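Lostotura House Residents' Meeting
Minutes, October
Held in the downstairs lounge, 7 pm

Chair: Zamfira Bratu
Minutes: Tzu-hsuan Hsueh

Apologies: Hinberg Lettings, who had said they would send someone and did not.

1. Last meeting
Minutes agreed. The chair asked whether any of the actions had been done. The one about the landing light had. The rest are carried forward again.

2. Bedding changeover
The letter from Hinberg says all summer bedding, bamboo mats included, must be off the beds and in the store by the end of the month. Zamfira Bratu asked who had decided that, as the heating has not come on yet on the top floor and the mats bother no one. A resident from room 4 said she sleeps on hers all year and does not see why a letter should tell her otherwise.

It was pointed out that the store was damp last winter and two mats came back smelling of it. Hinberg's answer at the time was that the store had been "looked at". The meeting was not persuaded that looking at it had done much.

Agreed: mats may stay on beds if the person in the bed wants them there. Those going into the store to be wiped down and left to air first. They are not to be folded across the tiles.
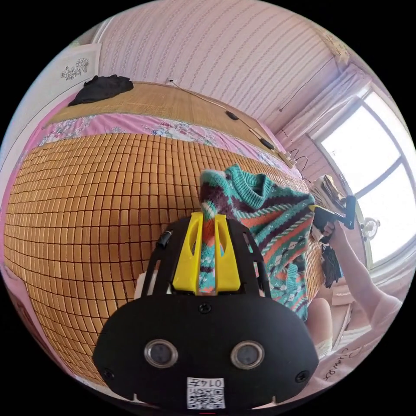

3. Knitwear and the drying room
The chair reported that jumpers are still being hung by the shoulders on the rail and coming down a size longer. Štefanec, who do the house laundry, have offered a "wool care service" at 30 a month. Several people asked what this would include that a flat surface and some patience would not. The leaflet was passed round and did not say.

Tzu-hsuan Hsueh suggested a trial. The chair said the last trial ran for a year and ended because everyone had forgotten it was on.

Agreed: no to the service for now. Patterned knits to be washed inside out on the cool setting and dried flat. Anyone who prefers to take their chances with the tumble dryer does so at their own risk - the house will not be replacing anything.

4. Moth bags
Odia lavender bags have been recommended by a resident's sister. Doubts were raised as to whether moths mind lavender at all. One box to be bought out of the house fund, which stands at 118 after the kettle. To be reported on in spring, if there is anything to report.

5. Any other business
Odd pillowcases are in the basket by the stairs. Please look before asking for new ones.

Action: ZB to write to Hinberg about the damp. TH to put the washing notes on the drying room door.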